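Buscar en el catálogo Introducir término o referencia Buscar

Cadard Luvham. Software de percepción y planificación de agarre para objetos deformables

Luvham es el módulo de Cadard destinado a la manipulación de bolsas, film, tejidos y otros artículos cuya forma cambia al ser sujetados. Se instala sobre el controlador existente de la célula y asume tres funciones: la segmentación de la zona de trabajo, la selección del punto de pinza y la planificación de la trayectoria de los brazos. Admite instalaciones de uno o dos brazos con pinza paralela de dos dedos.

El tratamiento de materiales translúcidos constituye el objeto principal de la presente versión. Una bolsa de plástico fino ofrece a los sensores de profundidad una superficie incompleta, con reflejos y zonas sin lectura. Luvham combina la nube de puntos con la imagen en color y asigna a cada región un valor de confianza; las regiones que no alcanzan el umbral fijado por el integrador quedan excluidas como punto de agarre. 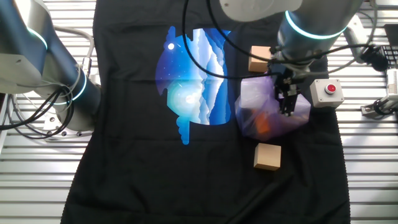

Pinza de dos dedos sobre una bolsa translúcida, con bloques de madera y prenda estampada como fondo.

Los fondos con dibujo o estampación requieren una configuración específica. El perfil «Fondo gráfico» separa el contorno del objeto de los motivos impresos y puede asociarse a cada receta de producto. El operador dispone de una vista previa de la máscara resultante antes de autorizar el movimiento.

La planificación se efectúa en dos fases. En la primera se calcula la aproximación, con volúmenes de exclusión alrededor de los objetos rígidos próximos. En la segunda se ajusta la apertura de los dedos y se define la dirección de elevación. Cuando la célula incorpora dos brazos, el planificador reserva el espacio de cada uno y resuelve las prioridades de paso.

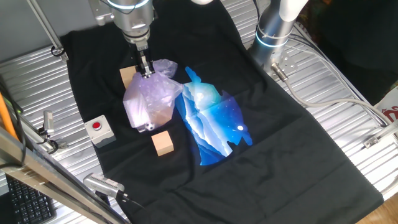

Sujeción por la parte superior de la bolsa; segundo brazo a la derecha de la plataforma.

Características técnicas

Frecuencia de actualización de la máscara: 81 Hz
Puntos de agarre candidatos por ciclo: hasta 1000
Recetas de producto almacenables: 100
Alcance máximo de planificación: 1140 mm
Entradas de imagen: cámara fija, sensor de profundidad y cámara de muñeca
Interfaz de integración: API documentada y consola de configuración

La cámara de muñeca es opcional, si bien se recomienda en aplicaciones con piezas contiguas al objeto. Su imagen se incorpora al cálculo durante el último tramo de la aproximación y permite revisar la posición de los pliegues respecto de los dedos.
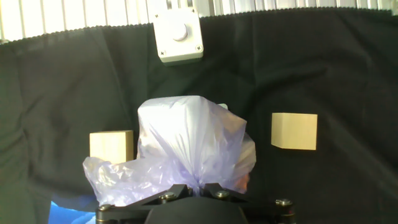
El registro de ciclo conserva las imágenes de cada entrada, la máscara aplicada y el punto seleccionado. La herramienta Grarnmont, incluida en la licencia, permite reproducir dicho registro fuera de línea y comparar dos configuraciones sobre los mismos datos. Los registros pueden exportarse sin interrumpir el servicio.

La licencia se concede por célula e incluye las actualizaciones de mantenimiento. La puesta en marcha corresponde al integrador autorizado. Las consultas técnicas serán atendidas por Hugo Guérin; las relativas a condiciones de licencia, por Blandine Maillard.

Compartido 81 veces · 0 comentarios

© Cadard. Todos los derechos reservados · Contacto · Aviso legal · Volver arriba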